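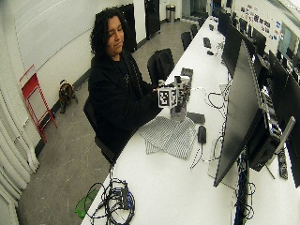 # Handheld Demonstration Working Group: September minutes

Chair: Paraschiva Coman
Present: the Traltonville bench team, two from Clerkau (remote), Agudelo data review
Started 10:05 a.m.

**1. Last month's minutes**

Accepted with one fix. The marker size rule belongs under "Before recording," where people will find it.

**2. Draft rules for handheld recording**

Paraschiva went through version 3 of the draft and it got a great reception. The whole thing now fits on two sides of paper! Clerkau said their new starters read it over coffee and were recording by lunch, which made everyone's morning.

Agreed wording:

- The printed marker on the front of the device stays clean, flat and uncovered. No tape, no fingers over the border.
- Start each take with the device held still above the tabletop, marker toward the fixed camera.
- Cloth items go back to a loose fold between takes. Don't press them flat.
- Anything on the table that isn't part of the task either stays put for the whole session or comes off before it starts.
- A bad take gets flagged, never deleted.

There was a good long discussion of the fourth rule. Clerkau wanted a bare table every time. Traltonville argued for leaving ordinary desk things out, because the robot will have to cope with them sooner or later. Agudelo can work with either as long as the session sheet says which. We kept the rule as drafted and added a tick box to the sheet.

**3. Review results**

Agudelo checked 1,527 takes against the draft. Of these, 119 were flagged, mostly for a marker turned away at the start. Very pleased with that for a first pass. Paraschiva asked that the flagged takes be sorted by rule before anyone proposes new ones, and there was no argument.

**4. Cables**

The safety section was thin and we spent some time on it. New text: cables and adapters are kept clear of the operator's reach and off the table edge on the seated side, and nothing hangs where a chair can roll over it. Traltonville will try this at their long table first and report back. Clerkau asked for a line about power strips. Added.

**5. Operator breaks**

A short break after every 200 takes, sooner if the wrist or shoulder complains. Clerkau thinks the number is high. Left open until we hear from the people doing the holding.

**6. Bamavham**

The Bamavham group would like to adopt the rules as they stand. Wonderful news. Paraschiva will send them version 3 with the cable text marked as new.

**Actions**

- Paraschiva: circulate the revised draft, write to Bamavham
- Agudelo: sort flagged takes by rule
- Traltonville: cable trial, updated session sheet
- Clerkau: collect operator comments on breaks

Closed 11:20 a.m. Camera mounting height held over to next time.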